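Plultesa Home Guide: Section 3
Extension leads and plugs
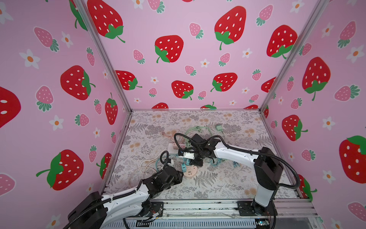
Page 29 | Issue 16

Sort out your leads before you put anything else on the surface.

1. Lay the power strip flat on the mat, sockets facing up. A round strip takes up more depth than a straight one, so keep it clear of the edges.

2. Lay each plug beside the strip with its lead running outwards.

3. Hold the plug by its body and push it straight in – never at an angle.

4. Fit the bulkiest plug first and leave a gap next to it if you can.

Note: Patterned mats can hide a thin lead. Run your hand over the mat before you switch on.

CAUTION
Do not plug one power strip into another. Do not cover the strip with cloth or paper. To unplug, pull on the plug – not the lead.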